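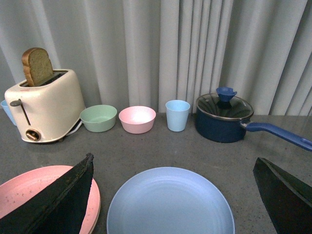 How much should you keep out on a kitchen counter?

"What you use for breakfast, and one pan. Everything else can go behind a door."

The woman who gave me that answer has been setting up kitchens for short-stay apartments for eight years. She looks after 17 of them in and near Lasley, most in the Bostgate building, and she buys everything that goes in them, from the dish towels to the can openers. She asked me to leave her name out. Her tenants already have her phone number, she said, and that was enough people.

We talked in one of the smaller kitchens, late in the morning in December. She had coffee. I had been offered toast twice.

I started with the toaster, as most of her tenants do. In the end-of-stay forms, she told me, it gets mentioned more often than the bed.

"People have opinions about toasters. They'll sleep on anything for a week, but if the toast comes out white on one side you hear about it. So I stopped buying the cheapest ones. I don't buy expensive ones either. I want two slots, a lever and a dial. If there's a screen, somebody will call me about the screen."

She likes a cream or off-white toaster with round corners. Part of it is looks. The other part is that fingerprints don't show the way they do on shiny steel, and she was wiping down steel ones every time she walked past. Her test for a new toaster is a slice of brown bread from a plain supermarket loaf. She puts it in with the dial in the middle and leaves it alone.

"Then I do another one right after. The second slice is the one that tells you. With a lot of toasters the first one is fine and the second one comes out much darker, and that's what people have on a school morning, one slice after another."

She empties crumb trays herself. She used to leave a card about it next to the toaster, and in all the time the cards were up she never once found a tray that somebody else had emptied. The cards are gone now.

I asked about the dishes. Her kitchens all have the same ones, light plastic in pale colors: mint green, pink, light blue, a beige that is close to white. I had expected her to say it was for families.

"It started with families. Then I had a man on his own for two months, a contractor, and he asked me where he could buy the bowls. Before that I had white china everywhere, and I was replacing it all the time. You can't match white. You'd think you could, but there are so many whites, and you end up with a shelf that looks like it came from five houses. With the colors it's supposed to be mixed. If I lose a pink plate I put in a blue one and it looks the same as it did before." 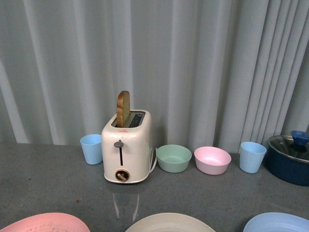
Replacing things takes up more of her week than anything else. She orders from a supplier called Ditel, which sells to cafeterias and camps and doesn't mind small orders if you collect them. Last year her bill for cups, bowls and plates across all the apartments was $1,217. When she had china it was closer to $3,000, and she still ran short of bowls.

"Always bowls. I don't know where bowls go. Plates stay put. Cups, I lose a few, people take them out to the car. But bowls just leave."

There are things she doesn't like about plastic. Tomato sauce stains it, and the pale pink is the worst for that. Knives leave marks on the plates, so anything that looks gray in the middle gets pulled and goes to the paint cupboard. None of it goes in the microwave. She keeps two china bowls and a glass dish in the cabinet for that, with a strip of tape on the shelf that says so.

"That sign people do read. I think it's because you see it right when you're reaching for the thing. A sign on the wall, no."

She is strict about the order of things on the counter. The toaster goes out first, and then the bowls and cups get a row at the back where you can reach them without opening anything. Plates go nearer the front, laid flat, when she is getting a kitchen ready. She checks them there for knife marks before they go up on the shelf.

I asked whether it wouldn't be simpler to put it all away and let people find it.

"I did that. I got calls. 'Are there any cups?' They're in the cabinet over the sink, the one place everybody on earth keeps cups. But you come in tired, you've been driving, you don't want to open eight doors. If you can see a cup you're all right. You'll find the rest tomorrow."

Pans are a different matter. Each kitchen has three, and only the saucepan stays out. She likes a dark blue one with a glass lid. The lid matters more to her than the pan, she said, as people will lift a metal lid to look at rice and then go on lifting it. She also likes a long handle with a hole in the end, though she has given up on hooks. Hooks pull out of the wall and then there is the wall to fix.

"I had one kitchen with a rail and everything hanging from it. It looked very nice. It was greasy in a month. You'd have to wash a pan before you used it and again after."

We got onto curtains by way of grease. She prefers a plain gray curtain to blinds in a kitchen, and she knows not everyone would. A curtain comes down and goes in the wash. With blinds she found herself standing there with a damp cloth doing one slat at a time, and she puts a price on her own hours these days. Her rule for the toaster is that it gets pulled well forward before anyone uses it and never goes on right up against cloth. That is in the welcome sheet, in the first paragraph, and she repeats it when she hands over the keys.

The counters are the part she had the least say in. When the Bostgate kitchens were redone, the owners had picked a glossy black for every unit. She asked for a sample and kept it in her own kitchen for a weekend.

"I put flour on it. I put a glass of milk on it and picked the glass up. Then I took it back and said, you can have this if one of you comes and cleans it."

What they settled on was gray with darker flecks. She had wanted it lighter and the owners had wanted it darker, and neither side brings it up anymore.

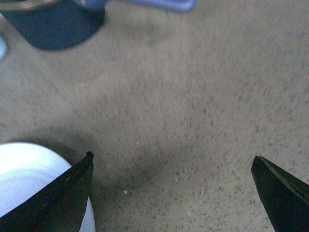
The gray speckle, seen close.

"It hides crumbs, which is good and bad," she said. "Good for the people staying. For me it's bad, I can't see them either. I go over it with my hand flat. You feel them before you see them."

She showed me, one slow pass from left to right, and then wiped her palm on her apron.

Her next purchase is a trolley. It's a narrow thing on wheels sold under the name Marty, and she has one on trial in the smallest apartment, where there is hardly room for a cutting board once the dishes are out. So far the tenants have used it for shoes. She is giving it until spring.

I asked what she would tell somebody setting up a first kitchen, with not much money and not much room.

"Buy the toaster new. Get the pan secondhand if you have to, but check the lid fits. Buy more bowls than you think. And don't get a set of anything in a box. There's always something in the box you won't use, and you'll keep it anyway. I had gravy boats. I had so many gravy boats."

Her own kitchen at home, she told me on the way down the stairs, has the old white china in it, all the odd pieces from the apartments. She has never bought herself a plate.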